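Verkeo Two-Hand Gripper Kit review: can a machine do my laundry yet?

Posted Thursday, June 9, 2022

I have been waiting for a robot to fold my laundry for as long as I have had laundry. So when Verkeo opened up its home kit I put my name down the same evening, and I've now had it long enough to have some opinions.

First, what you get, because the product page is a bit dreamy about it. You do not get a robot. You get a pair of grippers that you hold in your own hands, one left and one right, plus chargers and an app. You do the chore yourself using the grippers instead of your fingers, the kit records what you did, and all of that goes off to teach an arm how to do it later. The arm is a separate purchase (2,000 dollars, ouch) and I borrowed one for two weekends so I could see both halves of the deal.

Getting set up

Pretty painless! The grippers pair on their own, the app walks you through opening and closing them a bunch of times, and then you pick a chore from a list. Laundry is split up into folding, sorting, turning things right side out, and something called "fastening," which I figured meant zippers. It means buttons too. I'll get to buttons.

The manual wants a clear table and plain lighting. My table has whatever the kids left on it and a big window at one end, and I wasn't going to rearrange the house for a gadget that is supposed to help me run the house. If it can't cope with a normal living room then I'd like to know that before I spend more money.

What it's like to hold them

Weird for the first hour, fun for the next one, and then your wrists start talking to you. The squeeze is smooth and you can feel when the pads have closed on something, which I wasn't expecting. What you lose is everything your fingertips usually tell you. I never think about how I find the edge of a sleeve, my fingers just find it. With the grippers I was poking at cloth like somebody eating noodles with the wrong end of the chopsticks.

Towels are easy. Pillowcases are easy once you stop trying to be neat. T-shirts are okay if you pinch at the shoulders and let gravity help. Socks are fine – I got quick at socks and was a little bit proud of it.

And then there are kids' clothes, which are small and thick and covered in extras. The one I kept going back to has soft blurry stripes and red spots, round metal buttons down the front, a corduroy pocket with embroidered fruit on it, and a wide ribbed band along the bottom. Every one of those is a different kind of fabric problem. The ribbed part is chunky and easy to grab, the striped part slides around and wrinkles, and the pocket sits there like a little doormat in the middle of whatever fold you were planning.
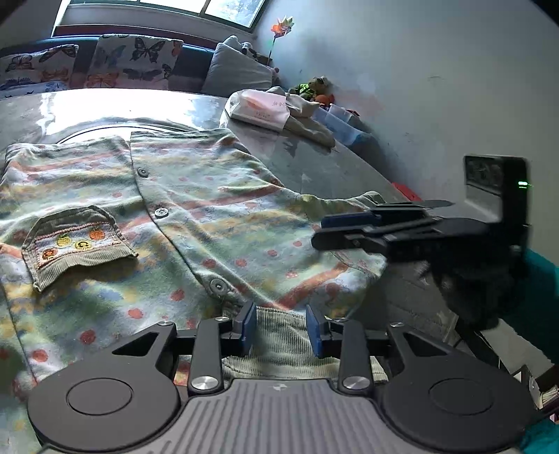
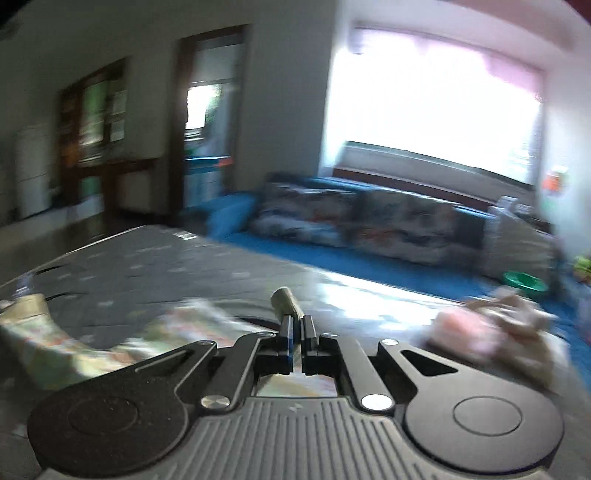
Buttons

No. Sorry, just no. I can get a metal button between the pads, and I can hold the cloth with the other gripper, and after that I would need a third hand and a lot more patience than I was born with. I managed one after a very long try and I'm fairly sure the recording is mostly me muttering. Skip that chore in the app until they come up with thinner tips.

How the arm did

The arm arrives knowing the basics, and your own recordings are supposed to tune it to your stuff. Verkeo suggests 3,000 clips for a household. I set myself a softer goal, and the app says I ended up with 1,906 that were good enough to use, so take my results with that in mind.

Hand towels came out better than I do them. I mean it! It's slow, you can go make a sandwich, but the corners met and the stack stood up. My washcloths haven't looked like that since they were in the store.

Adult T-shirts were a mixed bag. On a good run I got a rectangle. On a bad run the arm folded one side over, lost track of it, folded it again, and left me with a sort of cotton burrito. You can redo it by hand in five seconds, so I'm not sure what I saved.

Kids' clothes, no luck. It would pick up a sleeve, drag the whole thing a few inches, put it down, and go looking for another sleeve. Anything with a pocket sewn on top seemed to throw it. It also slowed way down in the afternoon when the sun came in low across the table, and I got in the habit of running it after dinner.

Compared with the others

I had an Odorano folding cabinet back in March, the kind where you clip the shirt on the front and it pulls it in. That thing is faster than the arm by a mile, but only for shirts it likes, and you do the clipping. My sister-in-law has the Bestov one with the wider clips and has the same complaint. The nice thing about the Verkeo approach is that it isn't built for a single shape. In theory I could teach it to load the dishwasher next.

I also tried the grippers from Halász at a friend's workshop, where they use them for sorting parts into trays. They're heavier and the squeeze is stiffer, and for hard little objects I'd pick those. For cloth I like the Verkeo pads better, they don't chew on the fabric.

Things I'd change

A lighter grip, please, or at least a wrist strap. A thinner set of tips in the box. A way to pause a clip when a kid walks in and wants a snack, because right now it either keeps rolling or throws the whole thing out. And the app should show you what the arm is struggling with, so you know which chores need more clips.

Should you get one?

If you want folded laundry, keep your money and turn on a podcast. If you like tinkering, and you don't mind doing your chores the slow way so that something else might do them later, the gripper kit on its own is a pretty good time. I'd hold off on the arm. I'm keeping the grippers for now and starting on dishes next week, plastic ones first.

My rating: 3 out of 5, and a 4 if you only own towels.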